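Bench notebook, January -- panel connector rework

Started 9 a.m. Picking up from where Kausar left the harness before the break.
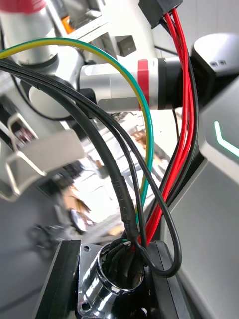

The plan is to get the wiring tidied enough that the cover can go back on without pinching anything. Kausar Baloch did the first pass and left me a page of notes, which I have taped inside the lid of the parts box. Most of it still holds. Where I changed something I say so below.

Ground first. The green-and-yellow wire has more length than it needs. I thought about shortening it and decided to leave it long for now. If the lug has to come off again we will want the slack, and re-crimping in that corner is miserable. It gets a loose tie to the bracket when everything else is settled. Do not pull it tight across the black cables.

Red wires. Checked each one end to end with the meter, from the black plug down to the round connector. All good. Wiggled them while the meter was beeping and had no dropouts. They have no sleeving. I would like a short piece of braid over them, but the Saswood braid in the drawer is too wide and bunches up. Added the narrow one to the order list.

Black cables. The thick one with the heat-shrink is fine and I did not touch it. The one that loops out to the side is the problem. Kausar's note says the loop was left on purpose for service, and I see the point, but the cover catches it. Tried turning it the other way and it wanted to kink near the connector. Went back to the original direction with a smaller loop, feeding the extra length up and back. That cleared the cover on a dry fit, though only just. Milagros came by and suggested a P-clip on the bracket. Good idea, but there is no hole for one and I am not drilling with the wiring in place.

Flange screws. Took out 2 and cleaned off the old threadlocker. One had a chewed head, so both were replaced from the Drornholm assortment. Hand tight only at the moment. Final torque after the cover fits, and please mark them with the paint pen when that is done.

Insulation check, 11:30. Went around the mouth of the connector with the headlamp and a plastic pick. Found a nick in the jacket of the thinner black cable, outer layer only, no copper. Put a wrap of tape over it and wrote it on the tag. If that cable ever comes out for another reason, replace it.

Afternoon. Repeated the continuity check with the smaller loop in place. Same readings. Then opened and closed the cover 25 times, looking for rub marks. There was a faint one on the looped cable after the last few. Not happy with that. Moved the loop again, a finger's width toward the flange, and ran out of time to repeat the test.

To do:
Narrow braid for the red wires (Hutsuliak has it, pack of 8)
Repeat the cover test with the loop in its new position
Ask Milagros Escobar whether the Esex adhesive clips hold on painted metal
Torque and mark the flange screws
Tie the ground wire last

The pick and the small cutters are back in the top drawer. The cover is on the shelf over the bench, screws in the bag taped to it.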